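Tretton Bench Cushion

Home > Seating > Window seats and benches > Tretton

Length 67 cm, thickness 7 cm
Two washable covers included
Two-year guarantee on the filling

If you have a window seat, a hall bench or an old settle that everyone admires and no one will sit on for longer than it takes to tie a shoelace, this is the cushion we would point you towards. We have been making the Tretton at Trullia for a good while now, and it is still the one we take home ourselves when a bench needs softening up.

It began as a cushion for our own showroom. We had a lovely long pew under the front window, much too hard for anyone waiting on a fabric order, and the cushions we bought in for it were either so plump that you perched on top of them like a hen, or so thin that they might as well have been a tea towel. So we made our own, and then people kept asking to buy it – sometimes while still sitting on it.

What it's like to sit on

Firm when you first sit down, and then it gives a little. We like a cushion that holds you up, particularly on a bench, where there's often nothing much behind your back and you end up shifting about. The filling is a firm wool core with a softer layer of wool wrapped right round it, so there is no wrong side and you can flip it over whenever you think of it. Do please flip it now and then. It evens out the wear, and wool likes a bit of air.

A new Tretton can feel rather stout for the first few weeks. It will settle, so if you're torn between this and one of our softer cushions, bear in mind that the one that arrives in the box is the firmest it will ever be.

Fitting it to your bench

One cushion suits a single seat or a small window ledge. For a longer bench, put them end to end; the corners are cut fairly square so they sit up close to each other without leaving a gap for the biscuit crumbs. Measure the bench at the front and again at the back before you order, as old houses have a way of being wider at one than the other, and go by the smaller measurement.

There are cotton ties at the back corners. If your bench has nothing to tie to, tuck them inside the cover and slip a piece of rug grip underneath instead. We sell it by the strip and will happily cut you one if you ask in the order notes.

We can't trim a Tretton once it has been filled, I'm afraid. Odd shapes and long runs are made from scratch at our Salameh workroom, and you'll need a paper template for those. Brown parcel paper is ideal. Mark which side is the top and which edge faces the room, and write your name on it in large letters, please!

The covers

You get two with every cushion, both in the same colour, so there's one to use while the other is on the line. They are a heavy brushed cotton with a zip along the back edge. Wash them at a low temperature, inside out with the zip done up, and put them back on while they're ever so slightly damp. They go on more easily that way and dry nice and smooth.

The wool inside shouldn't go in the machine. If something is spilt on it, blot it with a dry cloth, sponge it with cool water and stand the cushion on its long edge somewhere airy until it is dry right through. Not on a radiator, tempting as that is.

Dark covers may leave a little colour behind on pale trousers until they've been through the wash once, so give them a rinse before the cream linen comes out.

Colours

Oatmeal, moss, brick, ink and lavender. Lavender was meant to be here for one summer only, but it sold so steadily that we've kept it on. It's a proper purple lavender, a touch warmer in evening light, and we think it looks its best against a dark grey wall or painted woodwork. Oatmeal hides dog hair from pale dogs, and ink hides it from dark ones, which is as scientific as we get on that subject.

Screens do vary a great deal, so if the shade matters to you, send for swatches first. They're free and come in an ordinary envelope through the letterbox.

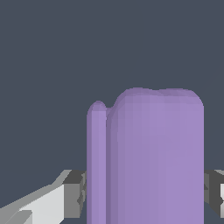 Delivery and returns

Cushions in stock are sent out rolled in paper and boxed, with no plastic bag. Unroll yours straight away and leave it flat overnight before you judge it. Made-to-measure orders take longer, and those placed in May tend to take longest of all, when everybody remembers the garden room at once.

Unused cushions can come back to us in their box. Made-to-measure ones can't be returned unless the mistake is ours, in which case we'll put it right.

Page updated 2018-03-19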